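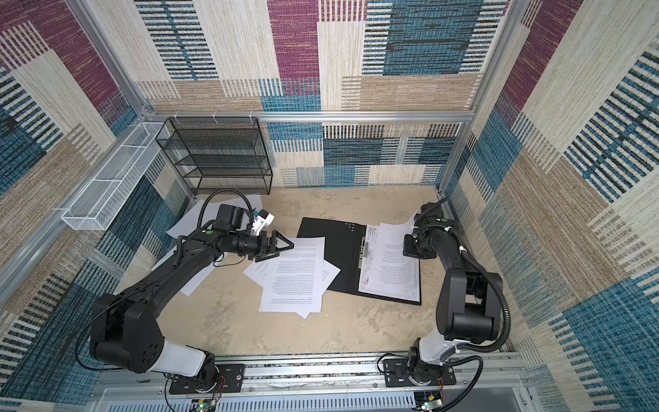

Trorklow Two-Arm Paper Cell: Common Questions

What comes with the cell?
Two arms on base plates, an aluminum frame, the rear and side panels, a mesh rack and a mesh basket. A starter set of 100 practice sheets is packed with the manuals.

Can I change the wall panels?
Yes. The patterned fabric panels lift out. Plain gray ones are part 304.

What kinds of folders does it handle?
Clipboard folders with a metal spring clip, like the black one, and flat card folders. Ring binders are not supported.

How many sheets can a folder hold?
Up to 40 sheets of ordinary office paper. Take out staples first.

Do the pages have to be squared up?
No. Loose, overlapping sheets are fine as long as they lie flat on the floor of the cell. Curled corners are easier to grip than flat ones. Glossy paper tends to slip.

Can I use one arm on its own?
Yes, but only for moving single sheets. Folder jobs need both.

Where do the rack and basket go?
The rack hangs on the back rail and the basket on the left side rail. If you move either one, run Drirow setup again before starting a job.

Is there training?
Heather Brunton teaches a one-day class at our Whitcombe office for groups of up to 6. Shayne Hoani handles bookings.

Does it work with Catach software?
Version 2 and later.

Last updated August 2020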